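Gridstead Boards > Robots, Automation & Home Labs > Papers and Results

Thread: Pinch-first vs edge-first on dark clothes (the Iltena numbers)

ratbag_servo
Has everyone read the Iltena write-up on picking up laundry? Short version for those with jobs: they taught a policy from 3000 hand-held gripper demos on garments lying flat. Half the method is where the demonstrator grabs first. "Edge-first" goes hunting for a hem or a waistband. "Pinch-first" closes on the middle of the cloth, makes a little tent, and sorts out which bit is which once it's in the air.

Pinch-first got 79 per cent of dark garments off the bed in one go. Edge-first got 61. I have spent two winters of my life on hem detection, so naturally I'm taking this well.

Mulga_Bill_9000
Off the bed and into what state, though? I can get 100 per cent of garments off a bed with a leaf blower.

ratbag_servo
Table 2. "Lifted clear and held." Folding is scored separately and it's a lot less cheerful.

pennyweight
Folding is the whole point. If you pinch trousers in the middle of the thigh you get a sad upside-down V and then need a second grasp anyway. Edge-first loses the first round and wins it back in the second. They put that in an appendix, where good news for the other team goes to live.

Quentin Huet
I did some of the labelling, so factor in my bias. pennyweight is partly right. The regrasp costs time and we report the time. But edge-first on black cloth fails in a stupid way: the model finds a crease, decides it's a hem, and slides along it with great confidence. A pinch in the middle doesn't care whether it's looking at a crease or a hem.

pennyweight
"Doesn't care" is doing a fair bit of work there. It cares the moment you ask it where the waistband went.

Quentin Huet
Fair. That's the second grasp's problem.

pennyweight
And the second grasp is whose problem?

Quentin Huet
Teodor's.

Mulga_Bill_9000
Finally, some honest division of labour in this field.

gumleaf_tolerances
Question from the cheap seats. Why is dark cloth its own category? Light grey was fine for both methods if I'm reading the bar chart properly.

ratbag_servo
Shading. On a light shirt the folds give you a nice gradient. On black everything near the bottom of the exposure is one colour, so you've got an outline and a rumour. Worse with a bright window behind the bed. I tried the Teltwood trick of clipping the highlights before training and all it did was give me a better class of black rectangle.

gumleaf_tolerances
So put a lamp on it?

ratbag_servo
Then you've got a method that works in houses where someone has put a lamp on it.

Teodor Văduva
Hello, I am apparently the second grasp. Since people are arguing about what counts as a pinch, I'm posting one from the dark-garment set. Look at how the creases spread out from the tips. That's the cue we think the policy is using, and you get it even when the rest of the cloth gives you next to nothing.

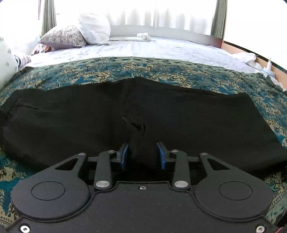 Dark-garment set, centre pinch. Jaws closed, small fold raised between the blue pads.

Mulga_Bill_9000
I have paid good money for worse-looking bedspreads. Does the pattern matter?

Teodor Văduva
It helps! Busy background, plain garment, easy outline. Black on a plain dark doona was our worst pairing by a long way, for both methods.

pennyweight
Right, so how much of the gap is pinch-first and how much is the bedding? If the pinch demos happened to get the loud covers, I'd like my 18 points back.

Teodor Văduva
Same covers in both arms, shuffled. But the held-out dark set is only 30 garments, and I wouldn't go to war over the exact gap.

pennyweight
Thirty! You might have led with that.

ratbag_servo
It's in the abstract, penny.

pennyweight
I read the abstract the way everyone does, looking for my own name.

phung_fan_club
Has anyone tried the Phùng loss with this? You penalise the policy for cloth slipping between the pads, and it learns to take a bigger bite. My tests were on tea towels only, so take it for what it's worth. It also learned to grab the sheet underneath, every single time.

Quentin Huet
We tried it in February and got the sheet as well. Once it got the sheet and a pillowcase. We dropped the loss and kept the shallow pinch.

gumleaf_tolerances
What's wrong with a shallow pinch on something heavy, like jeans?

Quentin Huet
It lets go. Jeans are most of our misses.

pennyweight
Also in the appendix?

Quentin Huet
Main text, page six. We do have some pride.

ratbag_servo
I'm going to run edge-first with a centre pinch as the fallback and see if I can get the worst of both. Will post numbers if they flatter me.

Mulga_Bill_9000
Post them if they don't. Those threads are better.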